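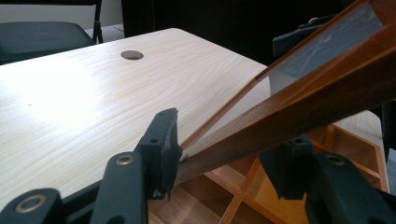
4.2 Do early repayment fees change how long borrowers stay?

The claim that early repayment fees keep borrowers from switching lenders is repeated so often in the home loan literature that it is seldom tested. Virág treats it as settled. We don't think it is, and the Skamora data give us some grounds for doubt.

Our sample starts with 1281 fixed-rate home loans written by lenders in the Skamora and Novomero districts. We dropped loans with missing fee terms and loans that were paid off through a sale of the home, as a sale tells us little about whether the fee itself mattered. That left 1044 loans. The fixed period in every case was 5 years, and the fee was up to 2 percent of the balance still owed.

If the usual story were right, we would expect borrowers to wait out the fee and then leave in large numbers once it lapsed. Figure 3 in the working paper by Farkas seems to show such a jump. But her chart groups loans by the year the contract ended and leaves out borrowers who moved to a new rate with the same lender. Many of those people did shop around. They took a better offer to their own bank and the bank matched it. Counting them as "locked in" is a choice made by the author, and a fairly large part of the result rests on it.

There is a second problem. Borrowers who accept a fee at the outset are not a random group. At the Orkcombe branches, the fee came with a lower starting rate, and loan officers were free to suggest one contract or the other. A household that plans to stay put will take the cheaper rate and ignore the fee. When that household then stays put, it is hard to see why the fee should get the credit.

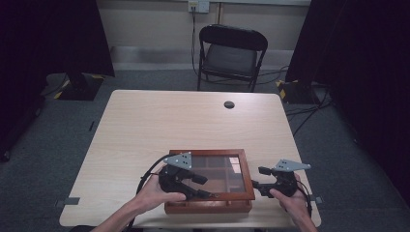 Virág's answer is that the loan officers had little real influence, and he points to the printed guidance they were given. We have read the same guidance. It tells officers to "discuss both contracts" and says nothing about which to bring up first or how long to spend on each. We do not see how a document that vague can rule anything out.

A better test would compare borrowers who faced different fees for reasons they had no hand in. The closest we can get is the change made by Swanson, a mid-sized lender that dropped its fee for existing customers on 11/11/21 without touching the rate. Refinancing did go up after November – but it went up at the lenders that kept their fees as well, and we can't separate the two movements with any confidence. Farkas reads the same episode as support for her view. We read it as a weak test that could have gone either way.

None of this shows that fees have no effect. A household with a large balance and a tight budget may well be put off by one, and our data are too thin at that end to say. What we dispute is the size of the effect now being quoted in policy work, where a figure taken from one sample is applied to whole markets with different contracts and different habits. The estimates in Section 5 should be read with that in mind, ours included.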